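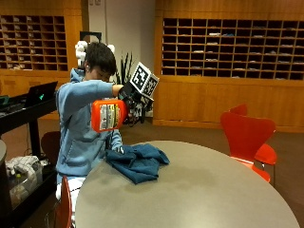
Publicado por ornella_monti — 1 de agosto de 2018 — 7 respuestas

Mesa redonda gris mate, superficie lisa. En la sala de Messina la limpiamos con un producto de botella naranja y un trapo, y a los dos días vuelve a tener cercos. ¿Alguien usa otra cosa?

scaruso31
¿Cuánto echáis? En la foto la botella va inclinada encima de la mesa. Yo eso no lo haría nunca, al trapo y ya.

gemma.a
Pues yo lo echo directo desde marzo y no he visto ni un cerco. Me suena a leyenda.

scaruso31
¿Con luz de lado la has mirado? Porque de frente el gris mate lo perdona todo.

ornella_monti
De lado se ven fatal, sobre todo en el borde curvo. Me han recomendado el Pruster, 13 euros.

rosalba_m
13 euros por jabón con perfume, no me lo creo. Agua templada, dos gotas de lavavajillas y secar con otro paño — lo de secar se lo salta todo el mundo.

gemma.a
¿Y las sillas rojas igual? A esas sí que se les nota el dedo.

rosalba_m
Igual. Pero primero prueba por debajo del asiento, que yo tampoco pondría la mano en el fuego.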